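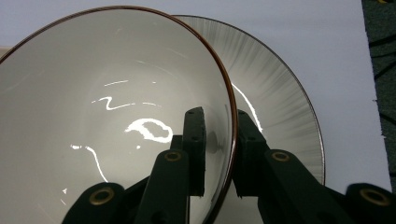 Ticket 515: Marks inside white bowl do not go away in the dishwasher
Opened by: Aurelia Nägeli
Assigned to: Severin Trummer
Category: Kitchen, second floor
Status: Closed

Aurelia Nägeli wrote:
Good morning. I have a question about the big white bowl with the copper-colored rim, from the Wollgate set. Near the top on the inside it has some thin pale lines, like scratches, and a few very small white specks. I washed it two times in the Auer dishwasher with the normal program and they are still there. When I go over them with my fingernail I feel nothing, or maybe a very little bit. Is the glaze damaged, and must we take the bowl out of use? We need it for the lunch on October 13, 2022.

I attach the photo. The other dish behind it is the one with the gray strokes. I do not see a problem with that one, but its pattern is so busy that I am not sure I would see it.

Severin Trummer wrote:
Thank you for the photo. Please do not look at the large bright shapes, the one like a letter Z and the round one under it. Those are only the ceiling lights on the glaze. The fine lines near the top are what interests me.

There are two usual possibilities. Either something has left a mark on top of the glaze, for example metal from a spoon or lime from the water, or the glaze itself is scratched. Marks on top can be removed. Scratches can not.

Please try this:
1. Wash the bowl by hand with warm water and normal dish soap. Dry it completely with a cotton towel.
2. Put white vinegar on a soft cloth and hold it on the specks for 6 minutes. Rinse.
3. If the lines are still visible, mix baking soda with a little water to a soft paste and rub with one finger, in small circles. Stop before the copper edge.
4. Rinse, dry, and look at it next to the window with the ceiling light off.

Please keep the vinegar and the paste away from the rim. I do not know how this colored glaze was made and I don't want to test it on your bowl.

Aurelia Nägeli wrote:
I did steps 1 and 2. The specks are gone, so I think it was lime. The lines are less, but I still find four of them. For step 3, we have only the Drasari scouring powder in the cupboard. Can I use this in place of baking soda?

Severin Trummer wrote:
No, please not. It is too rough for a glossy surface and you would get more lines than you have now. Cameron Guthrie keeps baking soda on the shelf over the coffee machine.

Aurelia Nägeli wrote:
Found it, thank you. After the paste, three lines are gone. One is still there, it is short and I can feel it now with the nail. I tried the paste on it a second time and there is no change.

Severin Trummer wrote:
Then this one is a real scratch in the glaze. Please check two more things. Is there any crack that goes through to the outside? And when you fill the bowl with water and leave it on a dry paper towel for one hour, does the paper stay dry?

Aurelia Nägeli wrote:
No crack on the outside. The paper was dry after the hour. I also washed the dish with the gray strokes by hand, and it feels smooth everywhere.

Severin Trummer wrote:
Good. You can use the bowl for the lunch. Please serve with wooden or plastic spoons, and do not stack the two dishes directly one in the other, put a paper napkin between them. I also asked Valentin Ammann to refill the salt in the dishwasher. According to his list it was last filled in February, and this explains the lime very well.

Aurelia Nägeli wrote:
Salt is refilled, Valentin was here. You can close the ticket.

Closed by Severin Trummer. Result: lime and surface marks removed, one scratch remains, bowl stays in use.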